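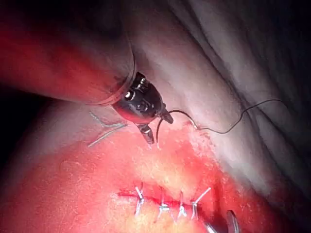

Thread in the jaws, staples along the seam below.

About Tellik

2018-01-25
By Kevser Tokgöz

Print this page | E-mail this page

Tellik is a shared workshop with a robot problem. We rent the upper floor of the old Bosside building, we split the rent and the electricity between the members, and for the past few years most of our evenings have gone into one machine: a cable-driven arm with a long thin shaft, a small wrist at the end of it and two jaws that are meant to hold a suture thread and do something sensible with it.

We should say early on what we think of it. The arm is slower than a person. It is fussier than a person. On a bad evening it drops the thread, and on a very bad evening it holds on to the thread and drops everything else. We have read a good many pages like this one, written by groups like ours, and they tend to promise that the home-built surgical robot is just around the corner. We don't think it is. We wouldn't let ours near a splinter.

What we do

The work on the bench falls under the name Pindurum, which began as a misspelt folder and stuck. Pindurum covers the arm, the wrist, the drive box that pulls the cables and the software that tells the drive box when to pull. It is bench work and stays that way. Nothing we make is a medical device, nothing we make is for sale, and if you have come across someone offering a "Tellik arm" online, please write to us.

The wrist takes up most of our time. Shafts are easy: you buy a straight tube and try not to bend it. At the end of the tube, though, you need little pulleys, pins and guides packed into a space smaller than a fingertip, and every cable that goes round one of them stretches a bit. Pull one and the others feel it. Iñaki Pastor has rebuilt ours more often than he cares to discuss and keeps the dead ones in a jam jar by the lathe. The present version was finished in November. It is better than the last one. So was the last one, for a while.

Thread is the other half of the trouble. A block stays where you put it. A fine thread curls, sticks to things, slides between the jaws and lies across whatever fold it happens to meet. Our software thinks it knows where the thread is. We have our doubts, and we usually turn out to have doubted the right thing.

What we don't believe

We get asked about automation a lot, mostly by visitors who have seen a video. There are plenty of videos. We have made some ourselves, and we know what they leave out: the evening of setting up, the failed tries, the hand that moved the thread to a kinder spot before the good take. Our rule is that any clip we put up has to have the whole session behind it, uncut, for anyone who wants to sit through it. Very few people do. Fair enough.

We keep a log as well. Every attempt to pick up a thread gets a line in it, whether or not anyone is pleased with the result. At the last tally there were 1276 lines. Unai Requena once worked out a success rate of 90 per cent for a single week and wanted it on the front page. We went back through that week and found that he had started nearly every try with the thread lying in the same place. It didn't go on the front page. Unai now runs the log, and is stricter with it than any of us.

The same goes for the word "autonomous". Our arm can close its jaws on a thread by itself if someone has told it where to look. Someone then has to check. That someone has a hand on the stop button the entire time. Call it what you like, but it does need a chair and a cup of tea.

How it started

Saeed Naseri and Telmo Salcedo had a kit arm between them, a cheap one meant for moving chess pieces, and neither of their flats had a table that would stand still. They took a bench at Bosside to get it off the kitchen worktop. The chess arm never won anything. Its motors went into the first drive box, and one of them is still in there, making the noise you will notice if you come to an open evening.

For a short time there was a second project, Cantero, a sorting machine for screws. It sorted screws. It also took longer to load than it took Telmo to sort the same screws with his fingers, and it broke often enough that we needed more screws to mend it. We took it apart. Cantero is worth mentioning because it taught us to ask, before building anything, how long the job takes by hand. We ask that of Pindurum too. The answer isn't flattering and we carry on regardless, for the reason that the wrist is interesting and we like working on it. We would sooner admit that than make up a grander reason.

The workshop

The floor is 80 square metres, less the bit under the roof where you can't stand up. There is a lathe, a small mill, two printers of which one can be relied on, and a long bench for electronics. The metalwork side is kept apart from the Pindurum bench, and swarf carried from one to the other is the main cause of raised voices. Please brush yourself down.

Members have a key and a shelf. You don't have to work on the arm. There are people here making clocks, a loom and a thing for feeding hens, and some of them think the arm is a waste of a good corner. We like having them about. They ask better questions than the people who are already keen.

Money

Dues cover the rent. The arm is paid for separately by those who work on it, and the parts for the present wrist and its cables came to 700 euros, which includes several we ruined. We have no sponsor. We were offered one once, on the understanding that we would drop the word "bench" from everything we wrote. We still use the word.

Visiting and joining

Open evenings are listed on the noticeboard at the street door. Come and look, ask to see the log, ask for a demonstration and be ready for it to fail. If you want to join, spend a few evenings here first and see if you can stand us. Beginners are welcome at the mill once Telmo has shown them the stop switch.

If you build this sort of thing at home and have a cable tensioner that holds its setting for longer than a fortnight, write to Iñaki. He won't believe you, so send the measurements with your first message.

Print this page | E-mail this page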